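I met Corina Hofstetter at Trillard, the shared workroom she set up in July, and she had me carrying a box before I'd even got my coat off. She laughed about it later – "Everyone who comes in ends up holding something!" – and then she talked for most of an hour about counters.

The long white one by the brick wall is her favorite. She paid 289 for it secondhand (she'd been ready to go up to 300) and she still sounds thrilled. "I wanted thin legs, so you can sweep right under it. My old bench at Pemari was like a bunker."

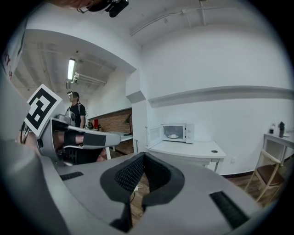 So what does she do about clutter?

"Everything comes off the counter at the end of the day and gets put away. It takes 30 minutes if people have been busy, less if they haven't."

She'd love to paint next, though she's leaving the red brick alone. "My sister wants it white," she told me, and made a face. I'm with Corina on that one.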